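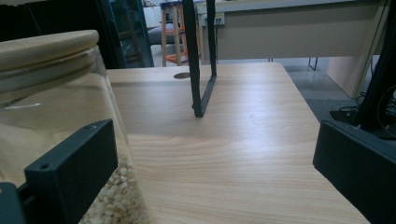 How long does dried barley keep once the bag is open?

Mine lasts a good year in the cupboard, as long as the lid seals and I don't leave it next to the stove.

I get that one by email more than any other, so it goes at the top of the page for the Telton pantry jar. On to the jar itself!

Telton Tall Jar, clear glass, wood lid

I started selling these out of my shop in Skamthorpe after a whole winter of bags held shut with rubber bands (and one very bad evening with a burst bag of lentils and a shag rug). I tried a lot of jars. Most were too squat, and the ones I liked had those wire clips that pinch your thumb. The Telton is tall and plain and it goes at the back of a shelf where you can still see what's in it.

It stands 11 inches high with the lid on, so measure your shelf first, please. People skip this and then write me sad emails. If yours is a tight fit, the Rieger short jar uses the same lid and comes up a lot lower.

The lid has a silicone ring that you can peel off and wash. Pull it from one spot and work your way along, don't go at it with a knife. It goes back on with the flat side up. The first few times it'll feel stiff, and then it loosens up nicely.

What I keep in mine: barley, split peas, popcorn, the good oatmeal. I wouldn't use it for brown sugar, which goes hard on me whatever I do, or for flour if you scoop with a big cup, as the neck is narrower than the body and you'll wear half of it.

Washing

The glass can go in the dishwasher, bottom rack. The lid can't! Wipe it with a damp cloth, dry it right away, and rub in a drop of mineral oil when it starts looking thirsty. Let the jar dry overnight before you fill it again, upside down on a rack.

Ordering

Item number 3131, sold singly or as a set of four. The set is $71 and comes in one box with cardboard dividers. We had 300 jars come in with the February delivery and they're going faster than I planned, so if the button says "waitlist," leave your email and I'll write when the next lot lands.

Spare rings are on the Ilosik parts page, under lids. Buy two, they roll under things.

Chipped on arrival? Send me a picture of the jar and the box within a week and I'll mail another one. Shop pickup is Saturday mornings, side door, ring the bell twice.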